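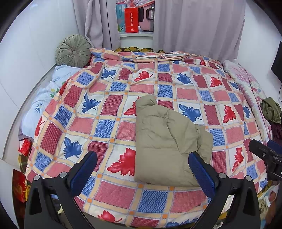 3 min read

Frequently asked questions: learning to fold from the hand-held gripper

What did the study ask?
We wanted to know if a robot arm can learn to handle clothes only from recordings made by people with a hand-held gripper, with no robot present during the recording. Wumpini Odoi and I have used the Ulard policy for this work, with small changes.

Why a padded jacket?
Towels and T-shirts are studied a lot. A jacket with filling keeps some of its shape and springs back when you let it go, so a fold that is good for a towel can fail on it.

Why on a bed and not on a table?
People fold on beds. The surface is soft, and a patterned duvet makes it harder for the model to find where the garment ends. In the first version, trained on plain tables only, the policy often took hold of the bedding together with the sleeve.

How much data was used?
We recorded 500 demonstrations in 16 homes. Of these, 100 were kept apart for checking and were never used in training.

What is the main result?
On jackets it had not met before, the arm finished the fold in up to 42 per cent of the trials. The result was best when the collar was easy to see at the start. With the jacket face down it was clearly lower.

Do the soft pads on the fingers matter?
Yes, we believe so, but we have not tested it properly. Ragnvald Ljungberg is preparing a comparison with bare fingers, which should be ready in November.

Can I get the recordings?
Not yet. The homes are private, and each household must first agree. Please write to Tuva Tangen if you wish to be told.

Related
Bondura: zips and buttons, first trials
How we calibrate the finger width
Notes from the Tveit workshop
Clirndale towel set, second release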